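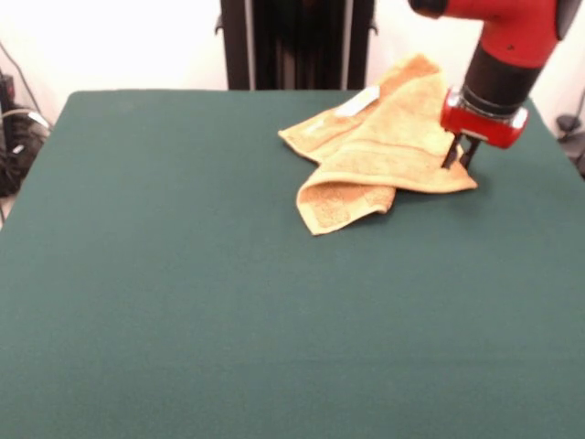 A Andside é uma escola pequena de cuidado da roupa de casa, e começámos por desconfiança. Inese Org, que a fundou, tinha passado anos a ouvir conselhos sobre toalhas que se contradiziam uns aos outros, muitos deles ditos com enorme segurança por quem tinha um produto para vender. As nossas aulas partem do princípio de que quase tudo o que se ensina sobre dobrar roupa merece ser posto à prova. Uma toalha de mãos laranja, amarrotada em cima de feltro verde, com a etiqueta branca à vista numa das dobras, dá matéria para uma tarde: onde pegar primeiro, se convém procurar os cantos ou a barra tecida, se a etiqueta serve de referência ou só atrapalha. Temos opiniões sobre isto, mas mudámos de opinião mais do que uma vez.

Não prometemos armários perfeitos nem vidas mais calmas. Há escolas que prometem, e desejamos-lhes sorte. O que oferecemos é um curso de base com 7 sessões, para grupos pequenos, e um módulo curto para lavandarias e casas de hóspedes, desenvolvido com a Clelel. O módulo profissional nasceu de um pedido muito concreto: queriam saber se o método das três dobras, que toda a gente recomenda, poupava mesmo tempo. Em pilhas grandes, poupava pouco. Em toalhas de mãos, quase nada. Ficou no programa porque as pilhas saem mais direitas, e dizemos aos alunos que a razão é essa.

O nosso registo de ensaios chama-se Orndale e vai em 2.616 dobragens anotadas, com o tipo de peça, o método usado e o tempo gasto. É um número que impressiona mais do que devia, visto que boa parte foi feita pelas mesmas duas pessoas, com os mesmos vícios de mão. Quem quiser consultá-lo pode pedi-lo na secretaria, incluindo as folhas em que nos enganámos. 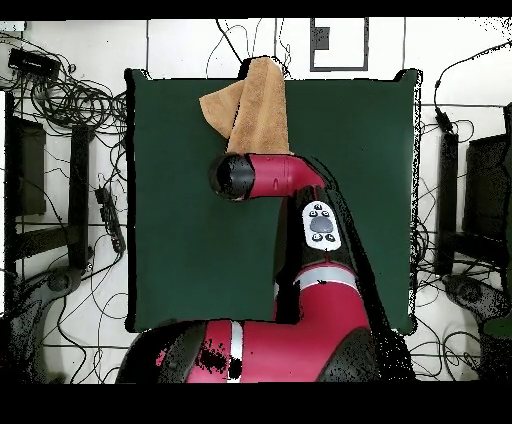

É preciso ter alguma experiência para me inscrever?
O curso de base está aberto a qualquer pessoa com mais de 16 anos e começa pela toalha simples. Só o módulo profissional pede prática anterior em lavandaria ou hotelaria.

As inscrições abrem em setembro e fecham quando os lugares acabam. As sessões duram duas horas. O manual, impresso pela Rizk, está incluído no preço e tem 30 páginas; já teve mais, mas cortámos o capítulo sobre amaciadores por não conseguirmos confirmar metade do que lá estava escrito.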